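Notice to the Occupants of Room 20
A short story by Rosario Cocco

The Visdale Residential Board presents its compliments to the occupant of Room 20 and acknowledges receipt of the letter dated Jan 29, 2018, in which the occupant states that the sea can be heard through the wall.

The Board has consulted its maps. Visdale lies 200 miles from any coast. The nearest standing water is the reservoir at Stutik, which was drained in June for repairs to the outer bank and has not been refilled. The Board is therefore unable to accept that the sound described is that of the sea, and has entered it in the register under Pipes.

The occupant is reminded that complaints under Pipes are answered in the order received. There are at present 576 ahead of this one.
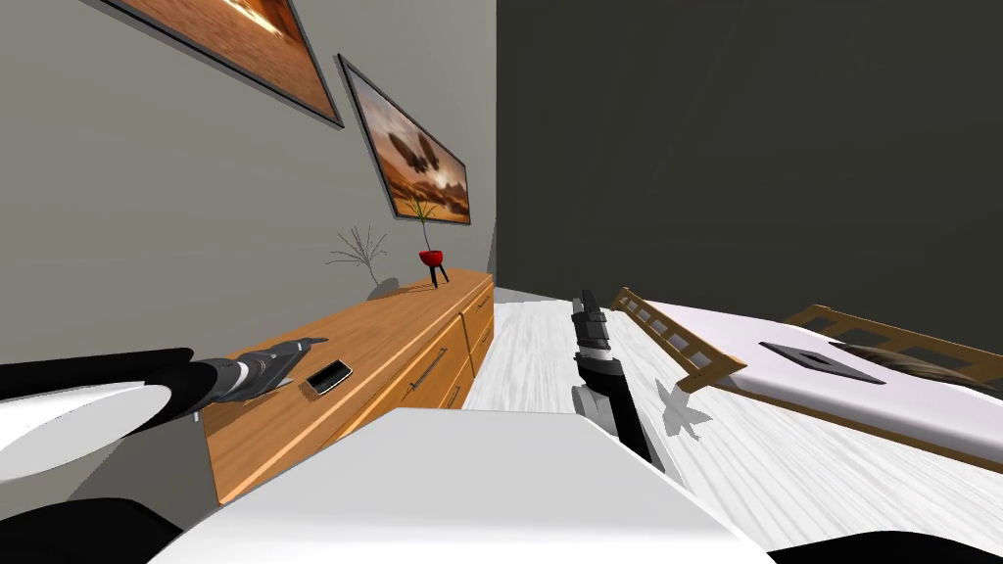

The Board's inspector, Mr Verbeke, attended while the occupant was at work. He listened at the wall for the whole of the afternoon and heard nothing until the light began to go, when he heard what he has recorded as "a drawing back, as of shingle". He then made the usual inventory. The long wooden dresser was found to be in good order, and the desert pictures above it were noted as the property of the Board, to be left where they hang. Mr Verbeke added, in a space meant for the state of the carpets, that he had been born by the sea and had not thought of it for many years. The Board has asked him to confine himself in future to the form.

A second letter from the occupant has since been received. It states that the sound is louder, that it keeps regular hours, and that the occupant has begun to sleep well. It asks whether other tenants have reported the same. The Board does not discuss one tenant with another. It may be said, for the occupant's comfort, that Room 19 has asked for a window that opens, and that Room 21 has asked for a tide table.
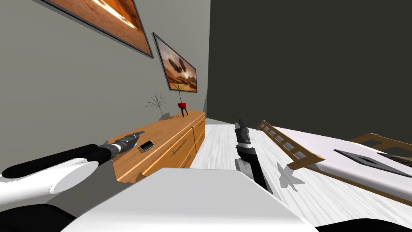

Room 20, bed and dresser, with telephone left on the dresser top.

The matter was put before the full Board at its next sitting. The Chairman observed that a building of this age will settle, and that settling may take many forms. The Surveyor was asked for his opinion and requested that the meeting be silent for a moment. The minutes record that the meeting was silent for most of an hour.

It was then resolved that the sum of 2,000 be set aside for works to the wall. The resolution was carried, although the member who proposed it voted against.

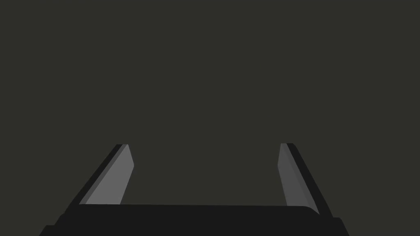

Plate II. The dark, as entered in the register.

The contractors, Messrs Gudance, began by removing a single brick. They report that the air behind it was cold and tasted of salt. In keeping with their instructions they put the brick back and sent their account, from which they had taken off the cost of the mortar, explaining that they did not feel it right to charge for closing the hole.

Mr Verbeke has since resigned his post. His letter gives no forwarding address. His keys were returned by post, wrapped in a page of the inventory, and there was sand in the envelope. The Board has retained the sand in case it should be claimed.
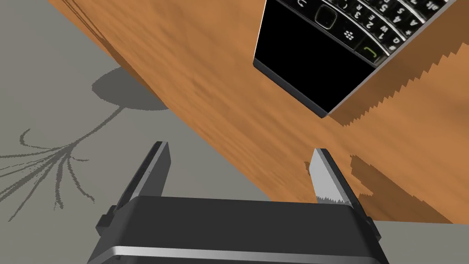
The occupant will appreciate that the Board cannot let a room with a view of the sea at the rate agreed for a room without one. It is equally unable to charge for a view which no officer has yet seen. Until the question is settled the rent will stand as it is, and the occupant is asked not to remove any further bricks.

The occupant's third letter, asking permission to keep a small boat in the corridor, has been passed to the Surveyor, who has replied in his own hand that he would be glad to come and look at it.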